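WD 214 Wood Surfaces in Use
Handout 6: Reading and maintaining a pine tabletop
Instructor: Benedikt Schnyder

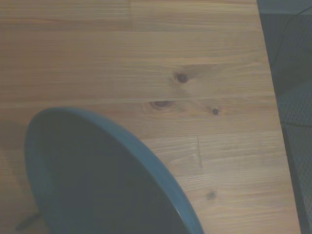

Pine is a softwood with a strong contrast between earlywood and latewood. Earlywood is laid down in spring and is pale and easily dented. Latewood forms later in the season, is denser, and shows as the darker line in the grain. On a flat-sawn board these lines run mostly parallel along the length, with wider figure where the saw has passed close to the face of a growth ring.

The notes for this session cover three matters: how boards are joined into a top, what knots do to the surface, and how the finish should be inspected and cleaned. Veneered tops were dealt with in Handout 5.

6.1 Edge joints

A solid top of any useful width is made from several boards joined edge to edge. The joint runs with the grain. A well-closed joint can be hard to find, and is often noticed only where the grain pattern on one side fails to continue on the other. A thin darker line means one of the following:

a slight rounding of the board edges before assembly
finish or dirt collected in a shallow recess
a color difference between the two boards
an opening joint

Only the last is a defect. Test with a fingernail drawn across the line, then with a feeler gauge. Record the position of the line measured from the nearest long edge, and note whether it is uniform over its full length. A joint that is tight in the middle and open at the ends points to moisture loss through the end grain.

Wood moves across the grain and very little along it. In heated rooms the top will be at its narrowest in winter. The Mösli trestle table in the workshop is measured every December for this reason, and the readings are kept in the green binder.

6.2 Knots

A knot is the base of a branch enclosed by the trunk. Its outline depends on the angle at which the saw met the branch. Cut square across, it is round or oval. Cut at a slant, it is drawn out, and cut along its length it becomes a spike.

The surrounding grain bends around the knot. This local slope of grain is the weak point in a structural member, but in a supported tabletop it matters mainly for planing and sanding, where tear-out is likely on the rising side.

Distinguish live knots (intergrown, usually reddish-brown, firm) from dead knots (encased, often with a dark ring of bark, sometimes loose). Color is a guide only. Press with a blunt probe before writing anything down. Where a joint passes through a knot, check both halves separately – they were cut from different boards or different parts of one board, and their condition may differ.

Resin can bleed from knots under a clear coat. It appears first as a tacky or yellowed patch. Do not scrape it while warm.

6.3 Marks across the grain

Scratches along the grain are easily lost in the figure. The same scratch at right angles to the grain is visible from across the room. Inspect under low side light, moving the lamp and keeping the eye still. Classify as follows:

Class A: in the finish only, disappears when dampened
Class B: through the finish, remains visible when dampened
Class C: fibers cut or crushed

Class A marks are left alone or polished. For Class B, sand with the grain only, grit 300, and recoat. Class C requires steaming or filling and is outside this course.

Most marks on kitchen and dining tables come from unglazed foot rings on bowls and plates being dragged. Lift the piece, or place a felt pad under it.

6.4 Cleaning

Wipe with a well-wrung cloth in the direction of the grain and dry at once. Move bowls and other tableware first; moisture trapped beneath a foot ring leaves a pale circle in many clear coats. Abrasive pads and ammonia cleaners are not used on any sample in the Lekley room.

6.5 Assignment

Survey one solid softwood top at home or in the workshop. Draw it at a convenient scale, marking joints, knots and cross-grain marks. State the class of each mark and the test used. Maximum 300 words plus drawing – printed photographs are accepted as a supplement to the drawing but do not replace it.

Due Apr 4, 2023, in the tray outside Room 159.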